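Setting up a two-arm table for glassware, and getting your crew comfortable with it

*Last updated 2025-12-29*

We run display styling and packing at Pindau, and since October the glass has been going through a two-arm table. I love this setup! It also changed everybody's day more than I expected, so these steps cover the people as well as the arms.

## 1. Lay out the table

Clamp both arm bases down first, one on each side, then put the rack between them at the far end. Tall black holders go along the back and glass goes in front, so neither arm has to reach over a vase to get to a stem.

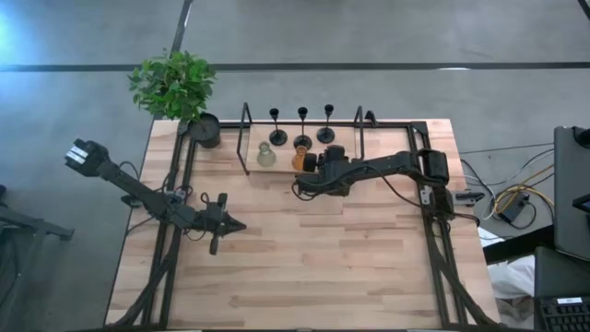 Keep the first batch small. Necati Özkan started us with 4 pieces per run, and we stayed there until the whole crew could reset the table from memory.

## 2. Teach the grip

- Set the closing speed to 5 percent for anything glass.
- Approach from the side and stop at first contact.
- Save one grip per shape. Color doesn't matter, but a ribbed base and a smooth neck need their own.

Let the packers do the teaching. Kelechi Lawal had wrapped glass by hand at our Madberg site for years, and her grips beat mine on the first afternoon - she knew exactly where a piece likes to be held.
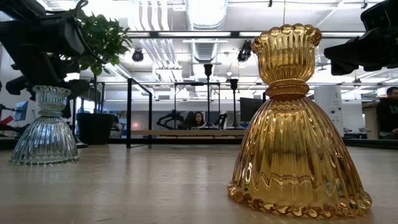
## 3. Rewrite the shift

Plan 70 minutes per block, with two people sharing a table. One watches the runs and the other checks for chips, then they swap. Our old lifting rota is gone (my wrists are thrilled), but watching is tiring in its own way, so keep the swaps even on a quiet day.

Put grip teaching in the job description too, and pay for it. We did that at Paterson before the second table went in, and Inley is doing the same now.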